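2023-04-27
Notebook, Temero launch work: messaging test, second round

Picking up from the last entry. The first round of landing page copy went out under the old positioning ("one place for all your stock counts") and we got clicks but very few trial signups. The second round splits the same traffic between two headlines. Writing down what we set up and what came back before I forget which spreadsheet is which.

Setup

Two versions of the page, same layout, same form, same price box.

Version A: "Know what is on the shelf before you order."
Version B: "Stock counts without the clipboard."

400 visitors in all, split evenly by the page tool. Traffic came from the small shop owners list plus the paid search group we used last time. I left out the Arura partner newsletter on purpose. Their readers already know the product and would have pushed both numbers up.

The form asks for name, email and number of locations. We dropped the phone field after round one. I would like to put that down as a separate change because it muddies any comparison between the rounds. Within this round it doesn't matter.

What came back

Version A: 11 trial signups.
Version B: 2 trial signups.

Small numbers, but the gap is wide enough that I'm willing to stop spending on B. Time on page was close to the same for both, so people did read B. They just didn't do anything after reading it. My guess is that B describes a chore and A describes a decision, and the owner is the one making the decision. The person with the clipboard is usually somebody else in the shop and isn't the one filling in our form.

Checked the form log for duplicates. One person in A had signed up twice with different addresses; the count above already has that taken out. Also checked that B's button worked on phones, since that was broken for part of round one. It worked on the two phones I tried and in the browser tool.

One thing I got wrong: the thank-you page for both versions still had the old tagline in the header. Anyone who signed up saw A's promise, then the old one. Fixed in the template now. It can't have changed the signup counts because it comes after the form, but it may have affected how many went on to open the first email. I'm leaving open rates out of this entry for that reason.

Calls

Spoke with 10 of the people from the trial list, round one and round two mixed. Notes are in the shared folder under Sondville, which is the name of the segment and not the town (I keep having to explain this, and we should rename it). Points that came up more than once:

- They compare us with doing nothing, or with a spreadsheet. Alcaraz came up only when I mentioned it. Our comparison page is built almost entirely around Alcaraz, so that page is answering a question these people don't have.
- Price was fine. Setup time was the worry. Several asked how long before it would be useful, and I didn't have a good number to give.
- "Forecasting" as a word did nothing for them. "What to order" did. Same feature.
- Owners with more than one location want to see one location first. They don't want to be sold the full thing up front.

I asked each of them to tell me what the product does in their own words. This is worth doing every time. Only one used any word from our feature list.

What I'd change

Move A's headline to the main page. Replace the comparison page with one called something like "Still using a spreadsheet?" and keep the Alcaraz table as a section lower down for sales to link to. Write a short setup page with real steps and a real time on it. For that I need product to run through a clean install and clock it, starting from an empty account and a supplier list in a normal format.

Sales sheet needs the same wording as the page. Right now it leads with integrations. 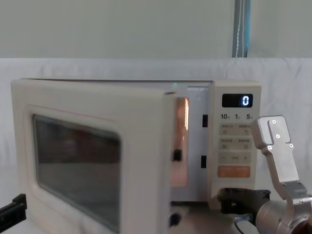 Hatice Sezer read the draft of this and doesn't agree about dropping the comparison page from the top menu. Her point is that the people who search for Alcaraz by name are further along, and there are fewer of them but they close faster. She would keep the page where it is, add the spreadsheet page next to it and let the search terms decide who lands where. She also thinks the calls lean too heavily toward owners with a single shop, and that the bigger accounts will ask for integrations in the first five minutes whatever the sheet says.

Fair on the calls. I went back through the list and the larger accounts are thin. On the menu I still think we have too many items, but keeping both pages costs us little, so both stay up for now and we look at the split at the end of May.

To do

- Main page headline to A. Me.
- Spreadsheet page, first draft, one screen long. Me.
- Two sales sheets, one led by ordering and one by integrations. Hatice.
- Timed clean install. Ask product, get a date from them.
- Rename the Sondville segment.
- Pull search terms for the paid group and mark which ones name a competitor.
- Check old tagline is gone from the welcome email footer as well. I only looked at the header.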